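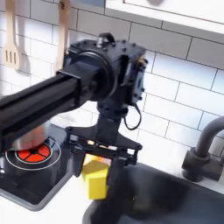
Pratdale's favourite postcard turns out to be of Lireo

20 September 2024

A postcard that has stood for Pratdale on tea towels, council letterheads, a mural and one regrettable line of fridge magnets is a picture of somewhere else, according to a collector who paid $194 for a copy and then made the mistake of looking at it.

The card, captioned "Main Street, Pratdale, Looking North", was published by the Vonomari View Company shortly after the First World War. It shows a broad dirt street with verandahs down both sides, a dray, a dog, and a two-storey hotel with a clock over the door. Pratdale has always been proud of the clock. Older residents have been known to describe its chime.

Cletus Blackwood, who bought his copy in January through the auction house Ó Briain, now says the clock, the hotel, the verandahs and very probably the dog belonged to Lireo, 60 kilometres down the line.

"I wasn't looking for trouble," Blackwood said. "I was looking at the message side, which is where the interesting things usually are. It's a woman writing to her sister about a tooth. Then right at the bottom she says, 'This is not Pratdale but it was the only one in the shop.'"

The card was posted in Pratdale and carries a clear Pratdale datestamp, with the year unfortunately under the part of the stamp where the King's ear is. It is signed "M." and addressed to a Mrs Tully at a boarding house in the city. The tooth is dealt with at some length. The remark about the picture is squeezed in up the margin beside the address, in smaller writing, and the Ó Briain catalogue had summed up the whole as "usual family message, minor corner crease".

Blackwood has collected the postal history of the district for most of his adult life and describes himself as a man who can be kept happy for a weekend by a missing full stop in a postmark. He said he first assumed M. was having a joke. He then went through the surviving Vonomari order book, which is held on microfilm at the regional library and which, the library's own issue slip suggests, had last been requested when the microfilm reader had a different bulb.

The order book lists two jobs on the same page. One is for a set of Lireo views, marked as photographed, printed and paid for. The line beneath it is for Pratdale, with the word "rain" in the column for the photographer's notes and, in another hand, "use Lireo No. 4, hotel". The print run for the Pratdale card was 2,069, an odd figure that Blackwood puts down to somebody using up the board.

"They sent a bloke, it rained, he went home," he said. "They had an order to fill. I've got some sympathy for it as a business decision."

Lireo No. 4 is a scarce card, and Blackwood did not own one. He found a copy in another dealer's stock over the winter and laid the two side by side. The Lireo version takes in slightly more sky and is captioned "Commercial Hotel and Street, Lireo". The dray is in the same place. So is the dog. On the Pratdale card, a sign over the hotel verandah has been painted out on the negative, fairly neatly, though whoever did it left the tail of an "l" hanging off the end.

The news has been received in Pratdale with composure in some quarters. The council's heritage page, which until last week used the postcard as its banner, now shows a paddock. A spokeswoman said the image had been "rested pending advice" and that the letterhead would be looked at when the present stock of paper was used up. Asked how much paper was left, she said there was a fair bit.

The mural is a harder case. It occupies the side wall of the newsagency, was repainted only recently at the ratepayers' expense, and is the backdrop for most of the town's wedding photographs taken in bad weather. The newsagent said he did not mind either way, but that he would not be painting over the clock, because people set off for the bus by it. It was pointed out to him that the painted clock always says ten past two. He said so did the bus.

There remains the question of the hotel itself. Pratdale's local history booklet, reprinted several times, states that the clock hotel burned down one summer between the wars and that the whole town turned out to watch. The town did have a hotel and it did burn, but the insurance sketch Blackwood turned up shows a single-storey building with no clock. The booklet's account of the clock striking as it fell through the roof appears to have arrived with the third edition.

One long-time resident, whose grandfather figures in the booklet as the man who tried to save the clock with a ladder, said the family would be standing by the ladder.

In Lireo the mood is warmer. The Commercial Hotel is still there and still trading, minus its verandah, and the clock is still over the door. The publican said she had seen the Pratdale tea towel years ago at a cousin's place and thought it looked familiar, but had supposed all the towns looked like that once. She has since ordered a dozen of the tea towels for the bar and intends to hang one next to the till, with the name left on.

Lireo's progress association has gone a little further and written to Pratdale asking whether, given around 100 years of free use, it might consider contributing to the clock's repair. The clock is running slow. The letter was described by a person who had read it as friendly in tone until the second page.

For collectors the business is mostly good news. Substituted views are not rare. Publishers of the period moved rivers, borrowed churches and put the moon into daytime photographs with a penny and a steady hand, and plenty of small places were sold pictures of their neighbours. A written complaint from a customer, on the card, through the post, is much harder to find. Ó Briain said it would not care to put a figure on the card now, and then asked whether Blackwood was thinking of selling.

He isn't. He has mounted it message side out, with a photocopy of the order book page beneath and the Lireo card alongside, and will show the lot at the district stamp and postcard fair, where entries in the postal history class are judged on condition as well as research. He expects to lose marks for the corner crease.

He is also trying to work out who M. was. The boarding house is known and a Mrs Tully was living there, but she had several sisters and at least two of them began with M. The dentist has been identified. According to the card he took out the wrong one.

Anyone holding a copy of the Pratdale card with a message on the back is asked to read it and get in touch with the regional library, which has replaced the bulb.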